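**Week 9 notes: Can a machine do the chores yet?**
Siobhán Doherty, evening course, November 24, 2025

Thank you all for a very lively discussion last time - I went home with my head full of it, and I've tried to work your questions in here (forgive me if yours has wandered off into next week's notes).

We began with the dishwasher, you'll remember, and agreed that it's a wonderful machine that still leaves you to do the fiddly part. Somebody has to load it, and somebody has to put the spoons away. A great deal of housework is like that: picking things up, turning them the right way round and setting them down where they belong.

Shop floors have the same trouble. In the Kallmont case study, the cartons travel by conveyor with hardly a person near them, and then everything slows down at the returns bench, where clothes and hangers come back in a heap. Kallmont handles 2,000 hangers on a busy day, and every one of them is sorted by hand. The Ostwood trial, which began in May, had an arm doing part of that job. It was quick enough with boxes and dreadful with anything thin, lying flat, or hooked on to its neighbour!

So do please think about a hanger before you call it easy. It's mostly gaps, for one thing. A gripper has to close on a narrow bar, very near the table, and a hook at the top is always ready to catch on something. You and I manage it while talking about our holidays. 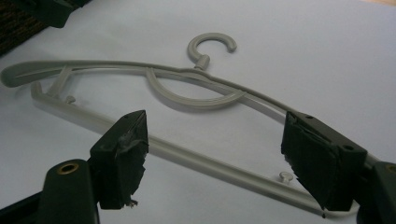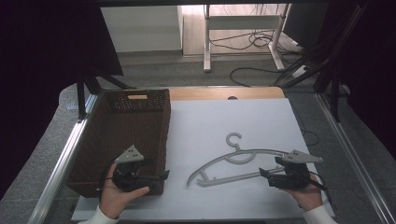 Now, there's the question of how good is good enough, which Dullitz and Figueroa answer quite differently in your reading. Dullitz would be happy with 9 hangers in 10, so long as a person is close by for the last one. Figueroa wants 100 in a row before she'll let a machine near a customer's coat. I lean towards Figueroa at home and Dullitz at work, and I'd love to hear where you come down.

**For next week**

- Read Figueroa, chapter 3, up to page 21.
- Choose one small chore at home and write down every separate movement your hands make. Go slowly, it's longer than you think.
- Bring a hanger, any sort will do.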